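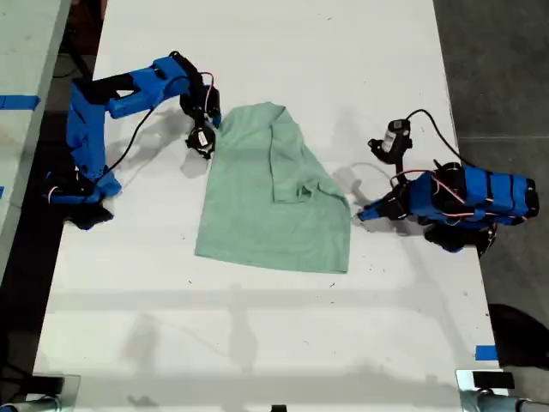
Laundry Tips from the Open Day: Folding T-Shirts the Two-Arm Way

The Quinlan Household Skills Center held its open day on 17th August. Visitors to the Ratance Room were able to watch the folding demonstration, in which a pair of blue robot arms works on a T-shirt from opposite sides of a white table. Many guests asked how the same method could be used at home. The following guidance has been prepared by the Center's laundry section in response to those questions.

Preparing the surface

Use a table that is larger than the garment on all sides. The demonstration table leaves a wide margin below the hem, and the Center recommends the same at home. Beds and sofas are too soft for accurate folding. A light surface is helpful for dark clothing and a dark one for light clothing, although a plain white top will serve for most colors.

Wipe the table before use and let it dry completely. Old scuffs do no harm to fabric, but rough edges and splinters will catch on knits.

Laying out the shirt

Place the shirt face down with the neck away from you. Smooth it from the middle toward the sides with the flat of the hand. Pull the hem straight first, then the side seams. Heathered and jersey fabrics stretch easily and should be patted into place.

Making the first fold

1. Take hold of the shirt at the shoulder and at the hem, on the same side.
2. Lift both points together and carry them toward the center.
3. Lower the hem end first, then the shoulder.
4. Fold the sleeve back so that it lies within the body of the shirt.
5. Repeat on the other side, then bring the hem up to the neck.

Removing ridges and bunching

A raised ridge along a folded section usually means that the layer underneath has moved. Pressing down on the ridge will set a crease. Open the fold partway, smooth the lower layer, and close it again. Where a small bunch of fabric has gathered at one side, hold the opposite edge still with one hand and draw the bunched area outward with the other. Visitors who watched the arms will recall that each approaches the cloth from its own side of the table, and two people folding a bed sheet will find this arrangement equally useful.

Practice at home

Begin with adult T-shirts in medium weights. Children's clothing is harder to keep square, and long sleeves require an additional fold. A practice session of 60 minutes is sufficient for most households. Stacks should be kept to a height that allows a shirt to be removed without disturbing those beneath it.

Further visits

The open day received 635 visitors, and nearly 3,000 copies of the Center's laundry leaflet have been distributed to date. The folding demonstration will be offered again in January, together with a session on towels and table linen in the Elero Annex. Groups are asked to reserve places at the front desk 2 weeks in advance. Visitors are reminded to remain behind the floor line while the arms are in operation and to keep bags and coats clear of the cables.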